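# Preka Donor Desk

Donor software for nonprofits that have outgrown the spreadsheet and are tired of being afraid of it.

Preka keeps your supporters, their gifts and everything you promised them in one place. It was built by Eskildsen, a small software shop that spent years cleaning up other people's donor lists and has the eyesight to prove it. If your current system is a file called FINAL_donors_new_USE THIS ONE, you are our customer.

## What it does

- Records one-time, monthly and pledged gifts, including the pledge that has been "in the mail" since April
- Sends thank-you letters and tax receipts the same day a gift is entered
- Finds duplicate records and asks before merging them
- Tracks who prefers email, who prefers paper and who would prefer you stopped calling at dinner
- Prints mailing labels that line up with the labels

The duplicate finder deserves a word. When the Jelside Animal Shelter moved over, it turned up 426 records for people who were already in there under another spelling. Several of them had been getting the same appeal letter twice a year, in two envelopes, and had kept giving anyway. Shelter people are very patient.

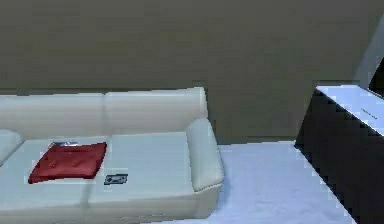

*White two-seat sofa, olive-grey wall.*

## Monthly giving

Most groups your size get through the year on small gifts from a lot of people, and most donor software treats those people as a rounding error. Preka gives the $22-a-month supporter a full record: start date, card expiration, notes, and a reminder to you before the card runs out. Failed payments get a polite email first and a second one a week later. You can rewrite both. Please do, ours were written by programmers.

You can also pull a list of monthly donors who have never had a personal note from anyone on staff. It tends to be a long list. We suggest opening it after coffee.

## Getting your data in

Send us a spreadsheet. It doesn't have to be tidy. We have imported columns titled "Misc," "Misc 2" and "ask Mom." Imports are included in the price, and you get a test copy to poke at before anything goes live. If the totals don't match your old system, we find out which one is wrong. It's usually the old one, but we have been humbled.

## Plans

| | Starter | Standard |
|---|---|---|
| Donor records | 700 | No limit |
| Staff logins | 2 | No limit |
| Receipts and letters | Yes | Yes |
| Monthly giving | Yes | Yes |
| Event sign-up pages | No | Yes |
| Phone support | No | Yes, with a person |

Both plans are billed monthly and can be canceled from the settings page, where the button is a normal size.

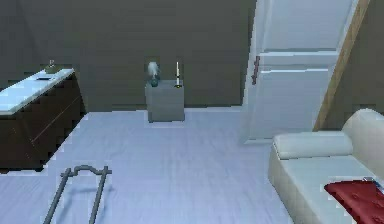

*Dark dresser with a white top, pale wood-grain floor.*

## Questions we get

**Does it predict who will leave us money in their will?**
No. We looked into it and felt strange.

**Can board members log in?**
Yes, with a read-only login. Read-only was requested by every executive director we have ever met.

**Does it work with our accounting software?**
Preka exports a plain file that most accounting programs will accept. The Priltgate Food Pantry sends theirs to the bookkeeper on the first of the month.

**What if we leave?**
You take everything with you: gifts, notes, letters, the lot. Exports are free on both plans and stay available for a month after you cancel.

To set up a test copy, use the form on the contact page and attach your spreadsheet. Any of the FINAL ones will do.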